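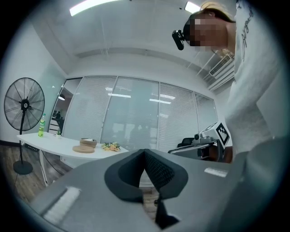

페이지 최종 수정: 1월 (충전 보관함 항목, 호환 기기 항목 변경)

# Steleo 수업용 센서 측정 세트

Steleo는 초등 고학년과 중학교 과학·실과 수업에서 쓰는 무선 측정 세트입니다. 온도, 조도, 소리 크기를 재는 센서 모듈과 학생용 표시기, 교사용 허브로 구성됩니다. 제조는 Zuslow, 국내 공급과 수리 접수는 Paredes가 맡습니다. 수집한 값은 Gasano 프로그램에서 표와 그래프로 볼 수 있습니다.

학생이 모둠별로 값을 재고, 교사가 한 화면에서 모아 비교하는 수업을 기준으로 만들었습니다. 코딩을 하지 않아도 쓸 수 있으며, 블록 코딩 연결은 선택 기능입니다.

## 세트 구성

- 센서 모듈(온도, 조도, 소리) 15개
- 학생용 표시기
- 교사용 허브
- 충전 보관함과 전원 케이블
- 센서 고정용 집게와 실리콘 받침
- 교사용 안내서(인쇄본), 활동지 파일 내려받기 코드

표시기는 모둠 수에 맞춰 주문할 때 수량을 정합니다. 센서 모듈은 낱개로도 추가할 수 있고, 추가한 모듈은 허브에 한 번 등록하면 다음부터 자동으로 연결됩니다. 노트북과 태블릿은 세트에 들어 있지 않습니다.

## 센서 모듈

모듈 하나에 센서가 세 종류 들어 있습니다. 옆면 버튼을 누를 때마다 측정 항목이 바뀌고, 표시등 색으로 현재 항목을 구분합니다. 두 항목을 동시에 기록하려면 Gasano에서 '함께 기록'을 켜 주십시오. 세 항목 동시 기록은 지원하지 않습니다.

온도 센서는 공기와 물체 표면 온도를 재는 용도입니다. 물에 직접 담그지 마십시오. 수온 측정에는 별매 방수 탐침을 연결해야 하며, 탐침을 꽂으면 내장 온도 센서는 자동으로 꺼집니다.

소리 센서는 크기만 기록합니다. 음성은 녹음하거나 저장하지 않습니다. 학교에서 개인정보 관련 확인서를 요구하는 경우 Paredes에 요청하면 문서로 보내 드립니다.

## 허브와 연결

허브는 학교 무선망에 접속하지 않아도 동작합니다. 센서 모듈과 허브는 자체 무선으로 통신하고, 허브와 교사용 컴퓨터는 USB 케이블로 연결합니다. 무선망 사용 신청이 필요한 학교에서도 별도 절차 없이 쓸 수 있습니다.

옆 교실에서 같은 세트를 쓸 때는 허브 뒷면의 채널 스위치를 서로 다르게 맞춥니다. 채널을 바꾼 뒤에는 모듈 전원을 껐다 켜야 합니다. 이 과정을 빠뜨려 모듈이 잡히지 않는다는 문의가 많습니다.

태블릿 연결은 이번 판부터 지원합니다. 다만 태블릿에서는 그래프 보기와 저장만 가능하고, 모듈 등록과 펌웨어 갱신은 컴퓨터에서 해야 합니다.

## Gasano 프로그램

세트를 구입한 학교는 추가 비용 없이 Gasano를 설치할 수 있습니다. 계정은 교사만 만들고, 학생은 수업 때마다 바뀌는 참여 번호로 들어옵니다. 측정값은 기본적으로 교사용 컴퓨터에 저장됩니다. 표 파일로 내보내면 다른 스프레드시트 프로그램에서도 열립니다.

들어 있는 활동 자료는 다음과 같습니다.

- 교실 안 여러 자리의 밝기 비교
- 단열 재료에 따른 온도 변화
- 쉬는 시간과 수업 시간의 복도 소리
- 그늘과 양지의 하루 기온 기록
- 자유 측정(빈 활동지)

활동지는 편집 가능한 형식으로 제공합니다. 학년과 차시에 맞게 고쳐 쓰셔도 되며, 학교 안에서 복사하는 데 제한이 없습니다.
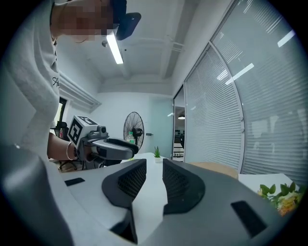 *흰색 큐브 마커가 달린 손잡이형 그리퍼*

## 충전과 보관

충전 보관함에 모듈을 꽂고 전원을 연결하면 차례로 충전합니다. 칸마다 표시등이 있으며 충전이 끝나면 녹색으로 바뀝니다. 완전히 충전한 모듈은 연속 측정 기준으로 수업 하루치를 쓰고도 남습니다. 긴 기록 활동을 할 때는 측정 간격을 늘려 주십시오.

방학처럼 오래 쓰지 않을 때는 배터리를 약 80% 정도로 충전한 다음 전원을 끄고 보관합니다. 보관함 뚜껑은 이전 판보다 깊어졌습니다. 집게를 끼운 상태로는 닫히지 않으니 분리해서 아래 칸에 넣으십시오.

표면은 마른 천으로 닦습니다. 알코올 솜은 외장에만 사용하고 조도 센서 창에는 닿지 않게 합니다.

## 호환 기기

컴퓨터는 윈도우와 크롬OS를 지원합니다. 태블릿은 안드로이드만 확인했고, 아이패드 지원은 시험 중입니다. 이전 판 Steleo 모듈은 펌웨어를 갱신하면 새 허브에서 쓸 수 있습니다. 반대로 새 모듈은 이전 허브에 등록되지 않습니다.

블록 코딩 연결은 Gasano 설정의 '확장' 메뉴에서 켭니다. 센서 값을 읽는 블록만 제공하며, 모터나 구동 장치를 제어하는 블록은 없습니다.

## 구입과 수리

견적은 Paredes 학교 담당 창구에서 받습니다. 학교명, 모둠 수, 사용할 컴퓨터 종류를 적어 보내 주시면 구성표와 함께 회신합니다. 방수 탐침과 예비 집게는 견적에 따로 표시됩니다.

보증 기간은 2년이며 배터리도 포함됩니다. 침수나 분해로 생긴 고장은 유상 수리 대상입니다. 수리 접수 시 모듈 뒷면의 일련번호가 필요합니다. 번호 스티커가 벗겨졌다면 Gasano의 '등록된 모듈' 화면에서도 같은 번호를 확인할 수 있습니다.

대여 세트는 학기 초에 신청이 몰려 대기가 생길 수 있습니다. 대여 중 분실한 부품은 반납할 때 낱개 가격으로 정산합니다.

## 안내서 정정

인쇄본 안내서의 채널 설정 그림에서 스위치 방향이 반대로 표시되어 있습니다. 내려받기용 안내서는 수정했습니다. 인쇄본을 쓰는 학교에서는 허브 뒷면에 새겨진 화살표를 따라 주십시오.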